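Room Setup and Small Table Service
Course 2749, Unit 2 handout
Instructor: Zoi Vrettos
Bisgaard Community Learning Center

Bring this handout to the practical session. The reading for this unit is the chapter on furniture and floors in the course binder. If you missed Unit 1, get the notes on moving and storing chairs from someone in your group before you start on tables.

1. Looking at the room first

Walk the room before you carry anything into it. Go once around the walls and once across the middle. Write down where the windows are, where the light falls, what is already standing on the floor, and which way the doors open. Most setup mistakes come from skipping this and putting the first table wherever there happened to be space.

Look up as well. Our practice room has a white ceiling with beams and long fluorescent lights. Fluorescent light is even and fairly flat. It is good for working and cleaning. It is not very kind to food, and white plates on a white table can look gray under it. A colored or patterned cloth helps. If the room has more than one light switch, try them all and note on your plan which switch works which light.

Vertical blinds should be turned before they are pulled. Open the slats so they stand straight out, then draw them to the side. Pulling them while the slats are closed makes them catch on each other, and the clips at the top wear out. When you close them again, draw them all the way across first and then turn them. If a slat comes off, put it on the windowsill with a note and tell whoever is in charge of the building. Do not tape it.
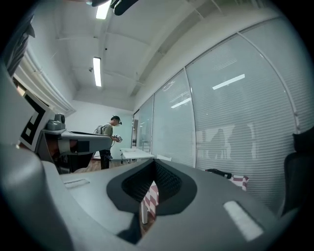
Once you have your notes, make a rough plan on paper. It does not have to be to scale. Mark the walls, the windows, the doors and the outlets, then draw each table as a rectangle. Leave a clear path from the door to the far wall. Cords that have to cross a path go along the wall where that can be done, and under a cord cover where it can't.

Keep the plan. You will hand it in with the worksheet.

2. Folding tables

A white folding table with thin metal legs is what you will meet in most rooms that are used for several things. It is light, it wipes clean, and one person can usually move it. Two people should still carry it if there are others in the room.

Opening a table:
Lay it on its side on a clean patch of floor.
Pull out one set of legs until the brace clicks or locks. Do the same with the other.
Push lightly against each set of legs to check the lock.
Stand the table up with one person at each end.
Press down on the corners. If it rocks, turn it around before you try anything under the feet.

Never drag a table. Thin legs put a lot of weight on a small spot, and a wood floor shows every scratch. Lift it, walk it, set it down. Check the rubber caps on the feet each time. A missing cap should be replaced that day, and until then the table stays against the wall with a note on it. Spare caps are in the supply closet in the box marked Ritine.

Do not sit on a folding table or lean on one end with your whole weight. People do this while they are talking and don't notice.

3. Cloths

The red-and-white checkered cloth is a good one to learn on. The pattern gives you straight lines to follow, so you can see right away whether the cloth is square to the table.

Put the folded cloth in the center of the table and open it outward. Work from the middle fold. Pick one row of checks and line it up with the long edge of the tabletop, then check the other side. The drop should be the same on both long sides. Smooth it with the flat of your hand from the center out.

Checkered cotton shrinks the first time it is washed, often more in one direction than the other. Measure after washing and not before. Write the measurement on a small tag and sew or pin it to a corner on the underside.

To put the cloth away, shake it outdoors, fold it lengthwise in half and then in half again, and roll it. Rolled cloths have fewer hard creases. Stained ones go in the wash bin the same day.

4. Plates and small items

Set down one plate first and look at it from the door and from the other side of the table. A flat plate should sit well in from the edge. A thumb joint is the usual distance. When you are happy with the first one, the rest are placed to match.

Carry plates with your fingers underneath and your thumb along the rim, not across the top. Stack them by size and keep the stacks low. If a plate has a chip on the rim it is taken out, even if the chip can be turned to the back.

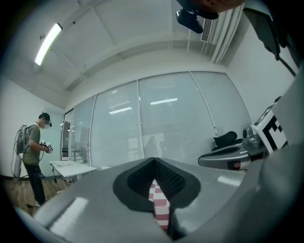

Page last changed: Feb 19, 2020

5. Floors

Brown wood floors hide dust and show water. Sweep before setting up and again after the tables are folded. Use a dry microfiber mop for the whole floor and a damp cloth only for spots. Wring the cloth until it no longer drips, wipe along the boards, and dry the spot right away.

If something sticky has been spilled, lay the damp cloth over it for a minute before wiping. Do not scrape. The floor cleaner we use is called Nanunance and it is always diluted. The measuring cup is tied to the bottle. Please leave it tied.

Anything that stands on the floor for a long time should be lifted and wiped under once a month, including posts, stands and the feet of shelving. Grit collects there and gets walked out into the room.

6. Worksheet for this unit

a. Hand in your room plan with windows, doors, outlets and light switches marked.
b. Describe how you would lay a checkered cloth on a table that is slightly too long for it.
c. Write down the steps for closing a folding table. They are not in this handout. Work them out at the table and put them in order.
d. Name one thing in the practice room you would move before a meal for 27 people, and say where you would put it.

Worksheets go in the tray outside room 1703. Ásdís Steinarsdóttir is marking them for this unit and will return them in April. Please write on one side of the paper only.

Unit 3 covers chairs in rows, coat racks and signs. Bring a tape measure.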